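How I make cold brew tea for the week

I drink iced tea all year, and for ages I bought it by the bottle. Then in May I added up what I was spending and felt a little sick, so now I make my own. It's so easy!

You need black tea bags, cold water and something with a lid. I use 7 bags to a big pitcher, plus a pinch of baking soda if the tea is cheap and bitter (my grandma's trick, and I swear by it). 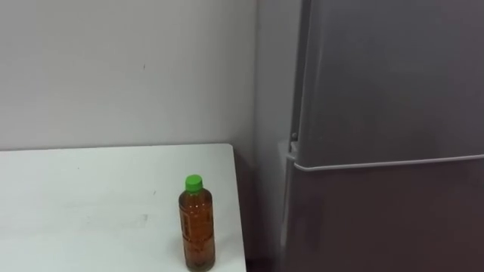

Something like tea in a clear bottle with a green cap.

Put the bags in, pour the cold water over, and leave the whole thing alone overnight. Don't squeeze the bags when you take them out! I did that with my first batch of Patavov breakfast blend and it tasted like a wet fence.

If you like it sweet, stir in syrup at the end, because sugar just sinks and sulks at the bottom. I boil equal parts sugar and water, let it cool, and add it a spoonful at a time until I'm happy.
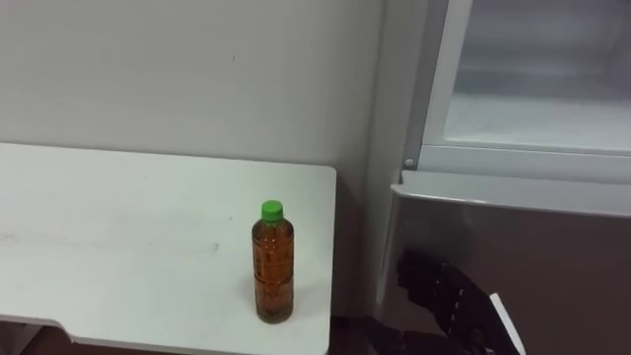 Bottle on the table, fridge to the right.

Storage is where I used to mess up. I kept mine in the door, which warms up every time somebody goes looking for cheese. Now it goes on a middle shelf, toward the back, with the lid on tight.
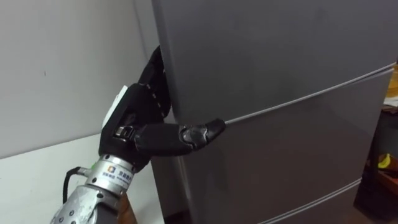

Jhair Ríos wrote in to say that green tea needs a lot less time, and that he pulls his bags before bed or it goes grassy on him. Good tip, I'm trying it with the Mudgway sencha next.

I finish a batch in three days or so. If it's cloudy but smells fine, that's usually just from chilling, and a splash of hot water clears it up. If it smells off or looks stringy, dump it and scrub the pitcher. 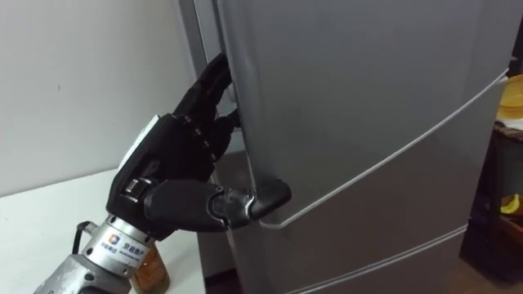 At the fridge door.

Lemon goes in the glass, never in the pitcher. Mint can go in either one.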